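Vida local | Barrio y comercio

Las cestas de mimbre vuelven a la mesa de Fajardo

Por Rajitha Karunaratne - Lunes, 9:40

El taller de cestas y lazos de Fajardo empieza esta semana su segunda temporada, con dos turnos por la tarde y una mesa más grande que la del año pasado.
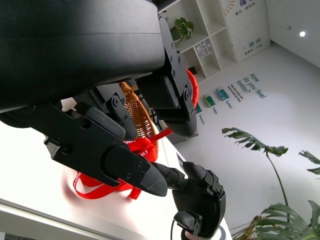 La actividad la organiza la tienda Claltavwood, que vende material para regalos y que desde el invierno presta su sala del fondo a los grupos del barrio. Los participantes aprenden a preparar una cesta de mimbre para regalo: cómo limpiar las fibras, cómo poner el papel en el interior y cómo atar una cinta roja en el asa sin que se deslice. La inscripción es gratuita, pero cada persona paga el material que se lleva a su casa.

Según los datos de la tienda, en la primera temporada se prepararon 1.271 cestas. Una gran parte fue para las fiestas de la calle Plivden, donde los comercios las sortean entre sus clientes, y el resto se quedó en las familias.

Ariel Aquino, que dirige el taller, explicó a este medio que la parte más difícil es la cinta. "La gente piensa que el mimbre es lo complicado, pero el mimbre ya viene tejido y solamente hay que tratarlo con cuidado. Con la cinta es diferente - si se corta demasiado corta, hay que empezar de nuevo", dijo. Aquino recomienda dejar siempre un trozo largo sobre la mesa y cortar al final, cuando el lazo ya tiene su forma.

Este año hay también un cambio en los materiales. Las cintas impresas, que antes se pedían a otra ciudad y llegaban con retraso, las hace ahora la imprenta Tiveck, situada a dos calles de la tienda. Los vecinos pueden elegir un texto corto, por ejemplo un nombre o una felicitación, y recogerlo en el mismo taller. El color rojo continúa siendo el más pedido, aunque se puede encargar en verde y en azul oscuro.

Las cestas terminadas que no se recogen en el día se guardan en la tienda hasta el sábado. La organización pide poner una tarjeta con el nombre del dueño, porque el año pasado hubo varias confusiones y una familia recibió la cesta de otra - al final las dos quedaron contentas y no quisieron cambiarlas.

Los turnos son a las cinco y a las siete de la tarde. Para el primero quedan dos plazas y para el segundo todavía hay sitio suficiente. Las personas interesadas pueden apuntarse en el mostrador de Claltavwood. El taller estará abierto hasta final de julio.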